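Flurnico Workshop – Hand Tool and Storage Inspection
Inspected by: Daichi Noguchi
Accompanied by: Carola Stöcker
Date: Friday, October 25, 2024
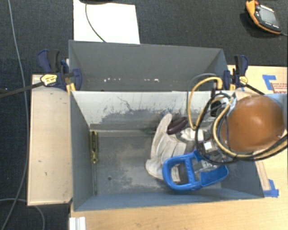

Section A – Hand tools

A1. Screwdrivers: handles free of cracks, tips square
Result: Pass with comment
Comment: Two slotted drivers in the Clamow set have rounded tips. Carola will grind or replace them. The rest are fine.

A2. Hammers and mallets: heads tight
Result: Pass

A3. Files fitted with handles
Result: Fail
Comment: Three small files in the bench drawer have bare tangs. Same finding as in July. Taken out of the drawer and put on the office shelf until handles arrive.

A4. Chisels: edges guarded when stored
Result: Pass
Comment: Guards are a mix of bought ones and cut hose. Both are acceptable.

A5. Tools put back at end of shift
Result: Pass with comment
Comment: Mostly good. The second shift still leaves pliers on the drill press table.

Section B – Bins and shelving

B1. Metal bins: no sharp rims or split corners
Result: Pass
Comment: Rims checked with a gloved hand. Scuffs and scratches inside the bins are wear and don't need a report. Report burrs, splits and bent rims.

B2. Bins labeled
Result: Fail
Comment: Labels on the lower row have peeled off or can't be read. Print new ones and put them on after wiping the metal with degreaser.

B3. Shelf load ratings posted
Result: Pass
Comment: The long rack is marked 700 pounds per shelf. The present load is well under that.

B4. Heavy items stored between knee and shoulder height
Result: Pass with comment
Comment: The spare vise was on the top shelf. Moved down during the inspection.

B5. Racks anchored to wall
Result: Pass
Comment: One anchor bolt on the Kamata rack was finger-loose and has been tightened. Check again next time.

Section C – Floor and access

C1. Aisles clear
Result: Pass

C2. Fire extinguisher reachable, gauge in green
Result: Pass
Comment: Tag is current. Someone had hung a jacket on the bracket – please use the hooks by the door.

C3. First aid kit complete
Result: Fail
Comment: Short on eyewash and medium gloves. Carola has ordered both from Ito. Delivery takes about 5 days.

C4. Lighting over benches
Result: Pass with comment
Comment: The tube above the grinder flickers. Don't use the grinder for fine work until it is changed.

C5. Extension cords
Result: Pass
Comment: One cord with a taped jacket was cut up and thrown out.

Open items

A3 File handles – Noguchi – 14 days
B2 Bin labels – Stöcker – 14 days
C3 First aid supplies – Stöcker – on delivery
C4 Light tube – Noguchi – 4 days

Closed items are to be initialed on the paper copy in the office. If an item will run past its deadline, write the new one next to it and tell Daichi.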